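15 novembre 2021

**Gekora cherche des participants pour comparer deux contrôleurs de bras, en simulation**

Bonjour à toutes et à tous ! Notre petite équipe de Zulildale prépare une nouvelle campagne d'essais et nous aimerions beaucoup la mener avec des gens de l'extérieur, étudiants, bricoleurs ou simples curieux (aucun diplôme demandé, c'est promis). Il s'agit de piloter à distance un bras simulé, d'abord avec le contrôleur Dursun, puis avec Plovum, et de nous dire franchement lequel vous fatigue le moins.
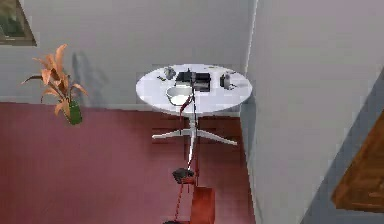 Les séances durent 78 minutes, pause comprise, et chacun en suit 2. On commence toujours par l'approche, un exercice qui paraît tout bête et qui en apprend pourtant long sur un contrôleur. Amener la pince à droite du bol blanc, devant l'objet noir, sans toucher la petite bouteille grise, cela demande un peu de doigté quand le bras est aussi long et la table ronde si proche du mur. Prenez votre temps, nous ne notons pas la vitesse !

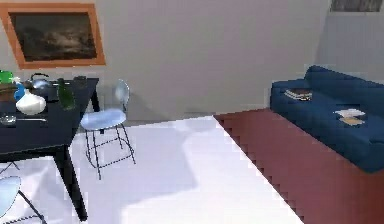
Pour la seconde séance, nous passons à la saisie d'objets de formes variées, et c'est là que vos remarques nous seront les plus précieuses. Sur la table noire, la bouilloire à anse, le vase blanc au col étroit et l'ustensile argenté couché presque à plat n'appellent pas du tout la même prise, et le vase masque en partie le flacon pulvérisateur, ce qui oblige à bien choisir son angle.

Nous avons déjà 970 essais enregistrés en interne et nous voudrions arriver à 3 000 d'ici septembre. Écrivez quelques lignes à Chidubem Isah, en précisant vos disponibilités et si vous êtes gaucher ou droitier. Pour les questions techniques, voyez plutôt Dwayne Achterberg, qui répond volontiers (et longuement).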